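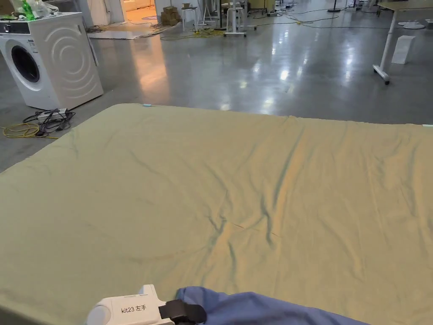 Section 4: Lodging a question about public spending

Welcome back! By now you've set up your Brakis account and chosen your electorate, so you're ready to put a spending question to your local member (it's easier than it sounds, and you can save a draft whenever the kettle boils).

1. Open My Questions and choose New.

2. Pick the budget line you're asking about. There are 1,282 of them, so do use the search box, and try the department's old name if the new one brings up nothing.

3. Type your question in the box. You've got roughly 69 words, and we'd gently suggest one question at a time.

4. Attach any supporting papers, such as council minutes or a tender notice.

5. Tick the declaration, then press Lodge.

Note: If your electorate was redrawn in March, check your enrolment details before step 5, or your question may land with the neighbouring office.

Caution: Lodged questions go on the public register under your own name and can't be withdrawn. Please leave out phone numbers and street addresses, yours or anybody else's.

Replies appear under Answers. To follow one up, see Section 5.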